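15 April 2024
Bin picking, Rasent cell -- planner and segmentation

Pulled Lindiwe's branch this morning and rebuilt. The collision checker now loads the bin as five separate boxes instead of one mesh, and planning time is down enough that I've stopped caching approach poses. Planner timeout set to 60 ms, was 237.

Wall clearance is still the main problem. With the wrist low in the bin, the cable loops stick out well past the padded capsule we use for the dress pack, so the checker passes poses I wouldn't run at full speed. Aqeel wants a second capsule on the wrist link. I'd sooner model the loop as a swept volume, but his is quicker to try.

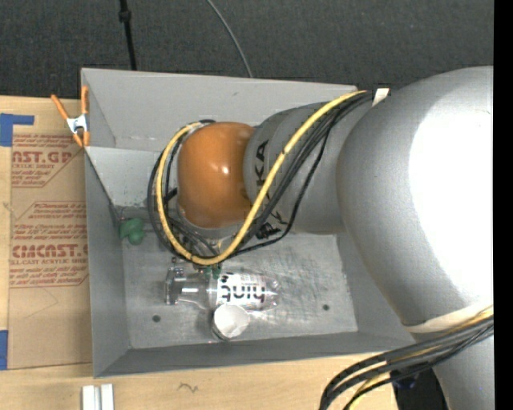 Segmentation on clear plastic

The bottle comes back as two masks, label and everything else, and the small cylinder just under the label gets merged into one of them. The scratches and streaks on the metal floor don't help. The lumpy green object segments cleanly.

Depth on the transparent parts is mostly holes. Filled from the label plane as a stopgap -- ugly, but the grasp sampler has something to work with. Capped samples at 4000 per view.

To do
- second capsule, rerun the November logs against it
- ask Roald whether the Skernilstead weights handle transparent objects
- bin pose is still hard-coded in the launch file, move to config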